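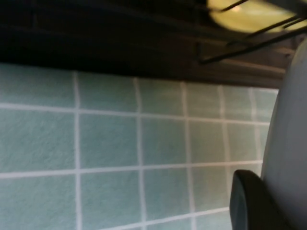

Budgeting for a kitchen arm: speaker notes
Gudrun Hägglund, Cendwood
Afternoon slot, 30 minutes including questions

Opening (2 min)
Say who I am and what I do at Cendwood: I look after equipment spending for the supported flats. I am not an engineer. If anyone wants to know about control software, point them to the people from Lunde after the break.

Talk is for people who have been asked to put a robot in next year's budget and don't know what to write in the box.

Slide 1 – What we wanted
Arm on a movable base, used in ordinary kitchens. Wiping worktops and wall tiles, fetching cups, putting things back. We manage 300 flats. We were never going to buy 300 arms. The question was whether one or two, moved between buildings, could be justified.

Ask for a show of hands: who has a quote already? Who has only a brochure?

Slide 2 – The quote and what was missing from it
We had two quotes, one from Kaseo and one from Pekov. Both priced the arm, the base and the gripper. Go slowly through what neither included:
– spare fingertip pads
– a second battery
– delivery above the ground floor
– training for more than two staff
– removal at the end of the lease

Pads first. Rubber tips are a consumable and should sit on the same budget line as mop heads. We put them under repairs in the first draft, and then every order needed a signature. Finance moved them in May.

Slide 3 – Survey the rooms before you sign
Longest part of the talk, allow eight minutes.

A kitchen survey costs us staff time only. We measured the gap between worktop and wall cabinet, the width of the doorway, and the distance from the sink to the nearest socket. Write down what hangs under the cabinets as well: lights, racks, hooks. Anything there takes away from the space the arm has to turn its wrist in.

Note lighting too. Under-cabinet lamps are bright close up and the corner beside them can be very dark. Ask the supplier to test with the lamp on and with it off, and to put the results in writing. Kaseo did this when asked. Pekov wanted to charge for a site visit, and we paid it.

Wall finishes: tile, paint, board. Find out which cleaning products each one will take. Grout is the part to ask about.

Our survey form is one side of A4. Happy to send it to anyone who leaves an email address.

Slide 4 – Staff hours
First-year plan had 1534 hours of staff time against the project. People upstairs thought that was a mistake. It covers moving the base, charging, supervision in the room, cleaning the gripper and writing the log. Supervision is the largest share. Do not plan on it going down in year one. If it does, good, you have money left over.

Slide 5 – Lease or buy
We leased. Reasons, briefly: no workshop of our own, no storage, and the board would only agree to something we could hand back. Buying may suit people with a maintenance team already. Read the clause on damage. Ours had an excess of £2000 per incident, and we set that sum aside for one incident in the year.

Slide 6 – The lines in our budget now
Read out, don't explain each one:
Lease
Insurance and excess
Consumables
Staff hours
Training, with a repeat for new starters
Transport between buildings
Room survey
Contingency

If short of time, skip slide 5 and go straight here.

Questions
Likely ones: does it replace a post (no, there was no post to replace), do tenants have a say (yes, each tenant agrees or declines before we bring it in), which supplier did we choose (Kaseo, for the lamp tests and the shorter notice period).

Handouts are on the table by the door. Laptop needs to go back to Lunde's stand afterwards.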